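Polishing stainless cutlery at home
Updated October 2022

Dull spoons and forks usually have a film of detergent and hard water minerals on them. You can shift most of it with vinegar and bicarb soda, both cheap at any supermarket.

Fill the sink with hot water, add a good splash of white vinegar and soak the cutlery for 5 minutes.
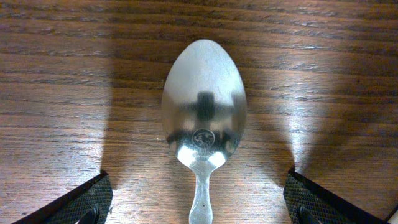
Can I use steel wool on stubborn marks?
Steel wool scratches the finish, so use a soft cloth and a paste of bicarb and water.

Rub along the length of the handle - never across it. Rinse well and dry straight away with a clean tea towel. Air drying leaves spots, especially on bore water like ours at Nondunthorpe.

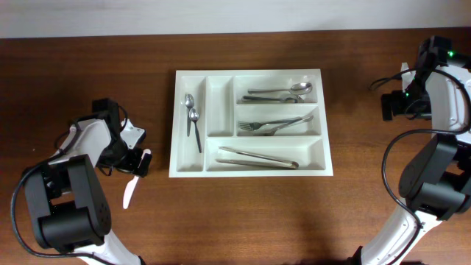

Silver plate needs a different method. Skip the vinegar, use a proper silver cream and go over each piece no more than 2 times a year, as the plating wears thin.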